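Chapter 7
Collecting Demonstrations by Hand

After working through this chapter you should be able to:

set up a hand-held gripper for recording and check it before a session
write a task sheet that another student can follow without asking you questions
choose a recording surface and state what makes it easy or difficult
sort recorded demonstrations into usable, doubtful and rejected
keep a session log that agrees with the files on disk

Terms used in this chapter: demonstration, episode, fisheye lens, fingertip gap, deformable object, task sheet, session log.

7.1 The Jirkia project

Chapters 5 and 6 dealt with policies trained on data that someone else had collected. In this chapter the data is yours. The running case is Jirkia, a two-term student project at the Pētersons technical school. The project group had three members, Ott Kairys, Līga Butkienė and Morena Martinelli, and was supervised by Tarmo Vaher. Its goal was a policy that picks up single garments from a bed and moves them to one side. The group entered the result in the Geltard student competition, household class.

The group had access to a robot arm for one afternoon a week. That was enough for testing and far too little for collecting data. They therefore recorded with a gripper held in the hand and carrying its own camera, and used the arm only to run the trained policy. Most of the design decisions in the project follow from this choice, and several of them are taken up in the exercises.

By the end of the first term the group had 328 episodes. The final set held 1704. Of the first 328, the members later rejected 41, nearly all of them for one of the faults listed in Section 7.4.

7.2 What the camera sees

The camera on a hand-held gripper moves with the fingers. The fingers therefore keep nearly the same place in the image while the room moves behind them. This has two consequences for the student.

First, the fingertip gap is the most useful reference in the picture. When an episode is reviewed, the reviewer looks at the gap and at the material between and beyond the tips. If the fingers hide the point of contact for the whole of the approach, the episode says little about where to grasp.

Second, a fisheye lens is normally used, so that a wide part of the room remains visible at short range. Straight edges toward the side of the image become curved. A rectangular bed can look round. Printed patterns are compressed or stretched depending on where they fall. Students who are new to the material often try to correct the distortion before training. The Jirkia group did not correct it, and no correction is needed in this chapter, provided that the same lens is used for collection and for testing.

7.3 Choosing a surface

A plain tabletop is the usual first surface. It separates well from the object, it is flat, and it does not move when touched. A made bed has none of these properties. The cover is itself a deformable object, and a finger that presses too low will pick up the cover together with the garment. If the cover is patterned, the edge of a garment may be hard to find even for a person reviewing the recording.

The group recorded on tabletops for the first month and moved to beds in August. Butkienė's notes from the first Saturday on the new surface give the rule that was followed from then on: change the surface or change the objects, but do not change both in the same session. A session in which both have changed cannot be compared with anything recorded earlier.

When describing a surface on the task sheet, record the following:

the type of surface and its approximate size
the covers, from the top layer down, with their colors and patterns
the objects placed on it at the start
the light sources, and whether any of them throws the shadow of the operator or the tool onto the work
anything on the floor that restricts where the operator can stand

Figure 7.1 shows two views over patterned bedding. In both, note how the lens bends the outline of the bed, and compare how far apart the fingers stand. View (a) includes several garments and a folded stack. In view (b) a shadow falls on the cover beside a large dark object.

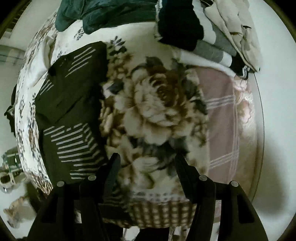
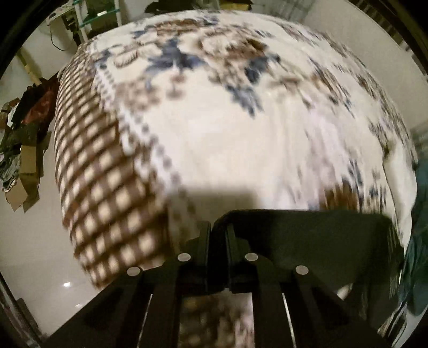
Figure 7.1 Patterned bedding viewed from a hand-held gripper: (a) first view, fingers apart; (b) second view, fingers close together.

7.4 Sorting the episodes

Review takes place on the day of recording, while the operator still remembers the session. Two people review each episode separately and mark it U (usable), D (doubtful) or R (rejected). Episodes on which they disagree are marked D and passed to a third person.

Reject an episode if the recording starts after the gripper has begun to move, if a hand other than the operator's enters the view, if the tool is set down before the task is complete, or if the cover is lifted together with the garment. Slow or hesitant motion is not in itself a ground for rejection. Kairys proposed a limit of 40 seconds per episode, and the group kept it for single garments but dropped it for stacks.

Enter the result in the session log before any file is renamed or moved. The log and the folder must show the same number of episodes at the end of the day. Section 7.5 gives the log format and a procedure for finding the fault when they do not.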